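Dec 2, 2022
By Nattawut Boonyarit

Teaching the thing that folds the bags: notes for the Gustmont talk

Start without the title slide. They've read the title, it's on the door.

Say who I am. Nine years on returns at Tapsell, the Mernstead site. Returns means bags, flasks, bottles, small boxes, whatever people bought and then thought better of. It comes in, somebody picks it up, looks at it, decides, puts it somewhere. I was the somebody. Now for part of every shift I pick things up so that a machine may one day pick things up, and I have been invited to Gustmont to talk about it, which never happened when I was merely good at my job.

Get the job title out of the way early. On paper we are "demonstration operators". Samran calls it being paid to do it slowly. Use Samran's if the room looks friendly.

What was announced and what we heard

Announcement was in the canteen. Word used was "assist". The arm would assist us. Then a slide with a cost curve on it that went down, and it didn't take a genius to work out what the curve was made of. It was made of us.

Questions from the floor that day, from memory:
— Will there be redundancies? (No plans at present.)
— When does present end? (Laughter, no reply.)
— Who is going to train it?

The last one was Somkiat. Long pause from the front. They had assumed the firm selling the arm would do it. The firm selling the arm had assumed we would. I'd like the managers in the audience to sit with that pause for a moment, so leave a real one. Count to four. Don't fill it.

How the work goes

Keep this short, half of them will know it.

Nobody types in how to pick up a rucksack. You put on the headset and the backpack, you take a gripper in each hand and you do the job with those in place of your fingers. The cameras take it all down. Then you put the rucksack back and do it again, from a slightly worse angle, because customers don't hand things over straight.

The first week you drop everything. I had handled soft bags for nine years and could not lift one by its strap. Very good for the character. Kanyarat, who had been with us since the spring, was better than me by the afternoon of the first day and has mentioned it since.

The odd part: you find out what you know. I never knew that I push a bag flat with the side of my hand before I take hold of it. I'd have sworn I just picked it up. With a gripper you haven't got a side of your hand, so you stand there like a man who has forgotten the word for spoon.

That is the bit I want them to take home. The knowledge was in the hands and it wasn't on any sheet. There is a sheet. It says "Lift item." We used to initial it.

The numbers slide

1,581 recordings so far at our site. Of those, 1,082 were accepted. People always do the sum in their heads here, so let them finish.

Reasons for rejection, read out flat, they get funnier flat:
— marker covered by sleeve
— operator hesitated
— operator talked to item
— item fell (twice the item was then kicked, see separate note)
— no reason given

"Operator hesitated" caused more bad feeling than anything else in the whole business. On the returns line, hesitating is the job. You hold a flask, something's off, you stop, you find the crack. In the recordings it was marked as a fault. We were being taught to be surer than we were, so that the arm could learn it from us.

Sakda took that one up. He is our rep and he writes a good letter. He asked for hesitation to be given its own label and left in. It took until June to get a yes. 568 recordings went back in on the strength of it. I'm told the model is better for it. I'm told this by the same people who took them out, so credit where it's due, to somebody.

Check before speaking: the 568 are part of the 1,082. Somebody asked in rehearsal and I said "I think so" like a fool. They are.

What changed for people

Pay. Same grade at first. The argument was that we were doing the same job with different hands. Our argument was that we were now doing the job and teaching it, and that teachers at least get a stapler. We settled on a supplement for hours in the recording room. Not huge. Say it's not huge.

Backs and necks. The kit has weight, and it's on your head and your shoulders. We asked for a limit on how long anyone wears it and got up to 3 sets a shift with a proper break between. Some like to do them in a row and go home early. Not allowed, and I was one of the people who argued for not allowing it, so I'm popular.

Company. I didn't expect this one. On the line you face a belt and you have your radio. In the recording room there are others at the next table doing the same daft thing, and you watch each other. I had worked near Somkiat for years and never seen how he works. He's left-handed with bottles only. Ask me about it afterwards, I have a theory.

Being watched. Don't skate over this. What I can see is recorded, and that means whoever's standing opposite as well. We asked who keeps it and for how long. The first reply was a link. The second reply, after Sakda, was a page and a half in plain language, with a name at the bottom and a phone number. Kanyarat rang the number to see. A person picked up. Full marks.

The line itself. Two people who left returns this year weren't replaced. That's the fact, and I'm not going to dress it up as natural wear. No one was sent home. There are simply fewer coats on the hooks. If anyone from Tapsell is in the room they can come up and explain the difference to me.

Zanmont

They'll ask about Zanmont, so do it before they ask. Zanmont put the arms in first and asked the floor later. Their operators got a half-day's notice and a video. Friends of mine there say the arms spend a lot of time waving at empty trays. I have not seen this and will say so, though I have enjoyed hearing it.

The comparison isn't really fair to them. They handle cartons, all one size. A carton doesn't care who taught you.

What I'd ask for, if I were starting again

Slow down here, this is the useful part and last time I gabbled it.

Ask who does the teaching before the contract is signed. Get it in writing as work, with hours.

Get one person from the floor into the meeting where they decide what counts as a good recording. It's a dull meeting. Send someone who can stay awake. We sent Samran, who can't, and then Kanyarat.

Ask for the rejected ones to be shown to you with the reason. You learn more from them, and it stops "no reason given" fairly quickly.

Let people say no to the headset and keep their place on the line. Three of ours did. One has since changed his mind, and he says it's for the quiet.

Pictures

Put all of them up, then drink some water. The room likes to look and I like to drink water. Point out the black and white squares on the grippers for anyone new to it: the software uses those to work out where your hands are, and they're the thing your sleeve is forever covering.
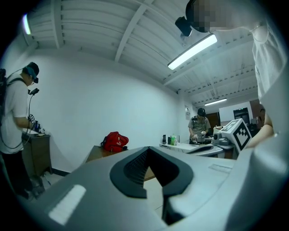
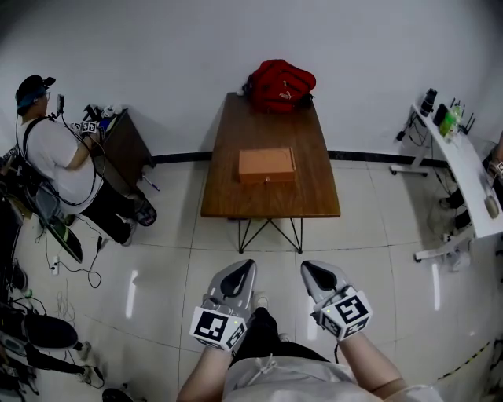
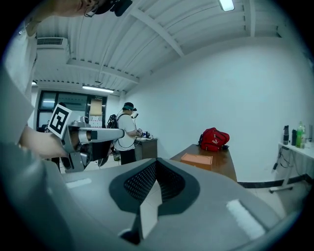
Hand-held grippers at work. The red backpack is on the wooden table in all three; the small box is there in the second and third.

If someone says it doesn't look like automation, agree. It looks like people standing at tables. Tell them about the visitor from head office who asked when the robot would be coming in, and Somkiat said he was on his break.

Likely questions

"Are you training your replacement?" Possibly. I trained the last two people on returns as well, and one of those became my supervisor.

"Does the arm work?" Boxes, mostly yes. Bottles, if they stand up. Bags, come back next year.

"Do you enjoy it?" Some days. Say that and leave it there. Last time I went on for a while and had to be rescued by the chair.

Thank Gustmont for the train fare. Give the clicker back — I still have the one from the spring.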